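**Mudgway open day, May 2021**

The head of the automation group at Stolo had asked for questions in advance. I sent 11 and was told on arrival that the demonstration would answer most of them. It answered 2.

The firm opened its Mudgway site to local businesses for an afternoon, and I went along on behalf of readers who keep asking whether any of this will ever pack a box for them. My host was friendly and plainly tired of the word "hype," which I used early.

"People come in expecting a movie," he said. "What we do is table work. Pick a thing up, turn it, put it down where somebody wants it."

I asked how often it gets put down where somebody wants it.

"It depends on the thing."

On what about the thing?

"Shape, mostly. Flat objects are mean. There's nothing to get hold of, so one arm has to steady it while the other one finds an edge."

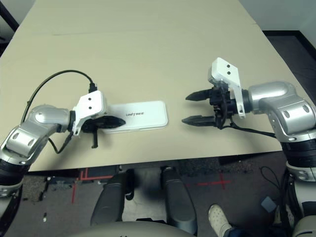
I said a teenager on a summer job could manage that without red tape on the carpet. He laughed, though I don't think he enjoyed it. "A teenager has had 15 years of practice," he said. "Give us 15 years."

That is a fair line, and I suspect he has used it before. It also leaves the buyer with a bill for the years in between. When I asked about price, he said the Lavusach project was "not at a price stage." When I asked what stage it was at, he talked about grippers for a while. He likes grippers. The pointed fingers are his favorite part of the setup, and he is interesting on the subject of how hard you can press on a plastic case before you regret it.

His colleague, who runs the sessions, was blunter. "I wouldn't put it on a packing line in August," she said. "I wouldn't put it on one next August either. If a salesman tells you different, ask him to leave it running while you go to lunch."

Had she ever done that herself?

"No. I bring a sandwich."

Both of them were keen on Eltito, the software they hope will let one machine's training be used on another. I asked to see it move a job across. That was not on the program, and I was handed a leaflet with 5 bullet points, every one of them in the future tense.

I have sent the remaining questions again, with the one about price at the top.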